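Student Projects | Housekeeping and Interiors | Term 2

Wiping Down Glass: What We Learned About Cloths, Streaks and Patience

Idrisa Okoth, Makokha group

When our group drew "glass surfaces" out of the hat I'll admit I was a little disappointed, as the neighbours had been given ovens and I'd rather fancied the ovens. By the end of March I had changed my mind completely. A glass tabletop looks like the easiest thing in the house to clean and it shows up every lazy habit you have — each fingerprint, each swirl, each bit of fluff the cloth leaves behind.

We worked on a round table in the common room at Drarkgate. Round was a good choice for learning on, even if it was chosen for us, since there are no corners to organise yourself around and you have to decide on a path and stick to it. Our tutor at Rirnura had us try two of them: circles working inward from the rim, and straight overlapping passes from one side to the other. I favoured the circles at first (they feel so natural!) and then had to own up that the straight passes left me fewer smears to chase. 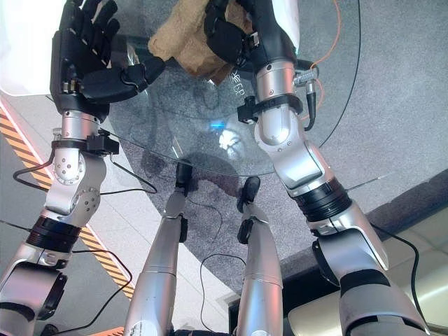 The cloth matters more than the spray, in my opinion. A crumpled cloth held in a fist only touches the glass at its high points, so it wants opening out and folding into a pad before the proper wiping starts, with a fresh side turned out when the first one gets grubby. Bunched up, it does have its uses, mainly for following the curve of the edge, where a flat pad tends to slip off.

We kept a log of every wipe-down, 188 entries in all, and I'm rather proud of how tidy it stayed. Ten of them were written up in full, with notes on the light, the cloth and whatever was left on the glass afterwards. Checking from a low angle, with your eyes nearly level with the tabletop, caught streaks we had missed from above. Reflections are a nuisance here, and I spent a good while rubbing at one bright spot that was only the ceiling light.

If I had the term over again I would spend longer on the underside, which we left out of the Fliron log until the last few entries.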